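Woo-jin Heo on getting Rilldale's tenants a proper repairs deal

31 January 2021

Spoke to Woo-jin Heo by phone, twice, because the first call dropped. He's the one who started the Rilldale tenants' group, the block of flats behind Coughlan Street if you don't know it. Five floors, one lift, a lot of damp. Notes below more or less in the order he said things.

First thing I asked was why him. "I had a leak. Simple as that. It came through the kitchen ceiling in April and I rang Cledis and they gave me a job number." Cledis are the managing agents. "Then I rang again and they gave me a different job number. I had 17 of them by the autumn. I wrote them on the inside of a cupboard door."

He laughs about it now. Wasn't laughing then, he says.

The letter was what got people moving. Cledis wrote to every flat last summer to say the service charge was going up, and that each household owed an extra £1146 towards the roof. No breakdown. No quote attached. "People who had never said hello to me were knocking on the door with this letter in their hand. I don't know why they came to me. I think they'd heard me shouting down the phone."

So he put a note up by the lift. Asked anyone who was unhappy to write down what was wrong in their flat and when they'd reported it. He thought he'd get a few. The sheet was full by teatime and someone had taped another one underneath. 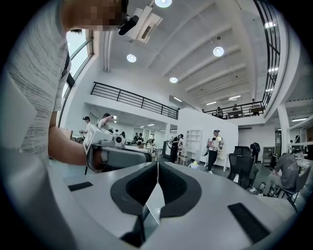

"Mould, mostly," he says. "Mould, windows that won't shut, the heating. There was a lady on the top floor who'd had a bucket in her hall for two winters. She was embarrassed to tell me. She thought it was her fault for not wiping things down, because that's what the man from Cledis told her."

That one made him angry and you can still hear it. He stops for a bit. Then goes off to deal with a kettle.

Back on. I ask how you run a tenants' group when you can't have anyone round. Badly at first, is the answer. They tried a video call and half the block couldn't get on it. They tried a group chat and it filled up with parking. In the end it was paper through doors plus phone calls on a Sunday night, each person ringing the next two on the list. "Old fashioned. It's slow but people do pick up. If I send a message it gets a thumbs up and that's the end of it."

He hadn't done anything like this before. Read up on it at night, the lease mainly, which is long and in places makes no sense. He found the bit that says leaseholders have to be consulted before big works. Read it to his sister over the phone to check he'd understood it. "She said yes, it says what you think it says, go to bed."

They sent one letter from the whole building, signed by all but a handful. Asked for the roof survey, the quotes and the accounts. Cledis sent back the accounts with pages missing. Asked again. Then the survey turned up, and it was for the wrong building – or half of it was, anyway. 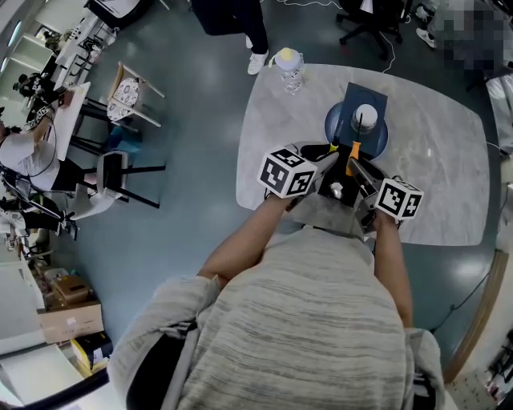
"That was the turning point I would say. Up to then they talked to us like children. After that they wanted a meeting." The meeting was held in the car park, everyone in coats, standing apart. Somebody brought a garden chair for the lady from the top floor. The area manager had a clipboard and it rained on it.

What came out of it: the roof charge is on hold until there's a proper quote. A contractor called Gurkero have been in to look at the damp and have done the top floor already. And there's a repairs log now that tenants can see, so a job can't just get a fresh number and vanish. Heo isn't getting carried away. "It's a promise on paper. We've had promises. I'll believe the windows when I can shut one."

Did he fall out with anyone over it? Yes. A neighbour thought he was making it worse and that the flats would be harder to sell. They don't really speak. "He may be right about the selling, I don't know. I'm not selling. I've got to live in it."

Advice for other blocks, since a few have been in touch. Write down dates. Keep every letter, even the daft ones. Don't do it all yourself – he did for the first couple of months and was ill with it, not sleeping, snapping at people. There are five of them sharing it now and it's better. Somebody else does the phone list, thank God, he says, becuase he kept ringing people in the middle of their tea.

And the original leak, the kitchen ceiling?

"Fixed. Around November. They sent a very nice lad and he was done before lunch." The cupboard door still has the numbers on. He's meant to paint over it but hasnt got round to it yet.

Next phone round is Sunday week. Anyone in Rilldale who's not on the list, put a note in his letterbox, flat number and a phone number, and say if evenings are no good.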